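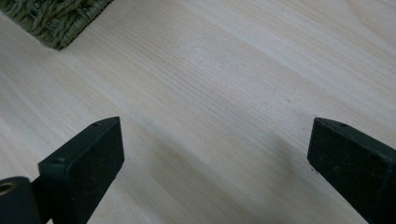
July was the month the Pustport oral history project finally started to feel like a real thing, so thank you again for bearing with us through a slow spring! We now have 14 recorded interviews, up from 3 when I last wrote, and the newest is with a retired ferry cook who talked straight through lunch. I do my best sorting at a big pale wood table, the kind with long streaky grain running across it on the diagonal, and a green woven basket sits on it. Kamran Mohammadi has been doing the transcripts as they come in. He's fast, but the older folks slide in and out of dialect and he has to call them back to check words, so expect the typed versions to trail the audio by a few weeks.

Money next. The Osum grant covered the two recorders and the first print order. We printed 300 flyers and they're all gone - the bakery took a stack, and so did the Cikel bus stop kiosk. Michalík quoted us 165 for the scanning of the family albums, a bit less than I'd budgeted, and I'd like to move the difference into travel if that's OK with you.
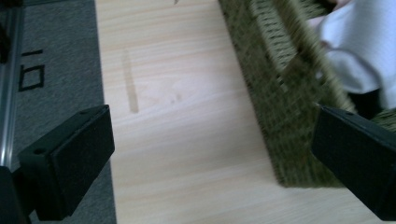 The listening day is the big piece still ahead of us. We've settled on a Sunday, doors open at 2, with short clips playing and people welcome to bring their own photos and letters. I want plenty of light wood tabletop left bare like this, so that folks can spread out what they bring and talk over it. Still missing: a second pair of speakers, and a yes from the school about parking. I'll send the clip list once Kamran and I stop arguing over the herring story (he wants all of it, I want half).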